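Racing wheel (game controller)

A racing wheel is a game controller made in the shape of a car's steering wheel. It is used for driving games on consoles and personal computers, where it takes the place of the ordinary hand-held pad. A complete set normally has three parts: the rim with its hub, the base which holds the motor, and the pedals. In cheaper models the rim and the base cannot be separated.

Rim and covering

The rim is the part held by the driver. It may be covered with rubber, plastic foam, artificial suede or leather. Leather covers are usually stitched along the inner side, and the stitching can become rough after long use. Many rims carry a coloured band, called the centre marker. On a wheel which turns more than once, the band shows the driver when the front wheels of the car are straight. This custom comes from rally cars.
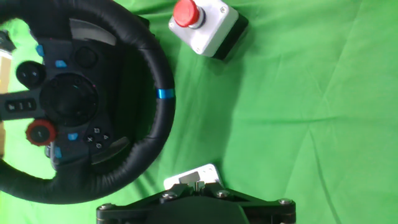 Controls on the hub were few in the first models, but their number has grown. Wheels sold for a console often repeat the symbols of its pad, so that the menus can be used without changing controller — the cross, square, triangle and circle are the best known of these. Rotary dials are given to settings which change during a race, for example brake balance. Behind the hub are the shift paddles, one for changing up and one for changing down. Metal paddles are generally preferred to plastic ones, although they are louder.

Collecting and repair

Used wheels are traded widely, and small workshops repair them. The Hanlow workshop, opened by Paula Olteanu and Joon-young Ham, re-covers leather rims and keeps a stock of 224 spare paddles. Its printed guide, written by So-yul Hyun, advises owners to clean leather with a slightly damp cloth and to keep alcohol away from the printed symbols.

The Stidcombe collection of driving controllers holds 100 wheels, the oldest of them without any motor. It is open to visitors in October.

See also

Force feedback
Pedal set
Gear shifter
Sim racing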